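Office Mugs: An Update

The kitchen cupboard on the Salem floor now holds more mugs than we have staff, and Radwa Slaoui would like it to close again by the end of August. Anything without a name on the bottom goes to the charity box. Yes, even the one from the Ternow launch.
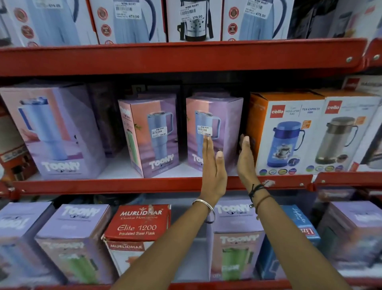

Boxed tumblers and jugs on a store shelf.

Please don't buy replacements. Each person may keep up to 3, which Abdelghani Younis calls harsh and everyone else calls a shelf. Masking tape and a marker are in the drawer by the sink. Mugs with something growing in them should go home with their owners tonight.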